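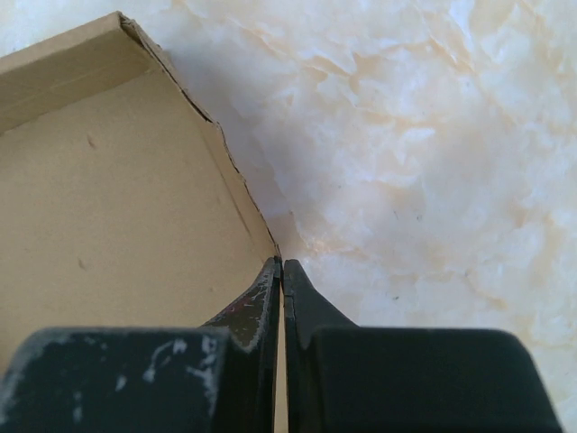
Equipment planning for robotic box handling is the work of deciding what a small packing or sorting site should buy, in what order, and how much to keep back for later. It covers arms, grippers, tables, spares and training time. Grippers get the closest attention, and rightly so! Fingers wear unevenly: one black finger may be streaked with whitish scuffs while its partner still looks much cleaner, so many buyers price fingers singly as well as in pairs. Test boxes go on the list too, torn edges and all.

Budgeting

The best-known approach is the Komley plan, drawn up by Drita Dervishi for the packing hall at Tultside. It gives 70 per cent of the money to the arm and its controller, 22 per cent to grippers and spare fingers, and the rest to cardboard, cleaning and small repairs. Dervishi's worksheets are a delight to read – every roll of tape has its own line.

Work surface and boxes are planned together. A polished, marbled surface is easy to wipe down, and an open box with its flap folded out flat needs a good deal more room than the same box closed.

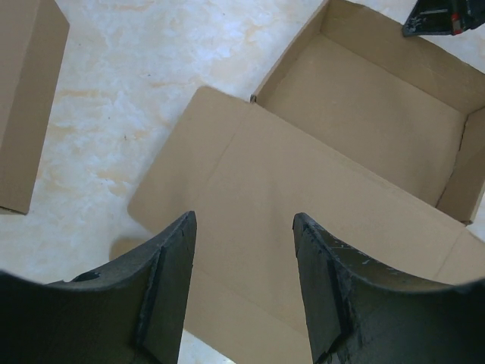
Buying in stages

Brekley, a later and larger site, bought 2 arms first and waited until August to order more. Its stock of 40 spare fingers was shared with Salameh, which had the same mounts.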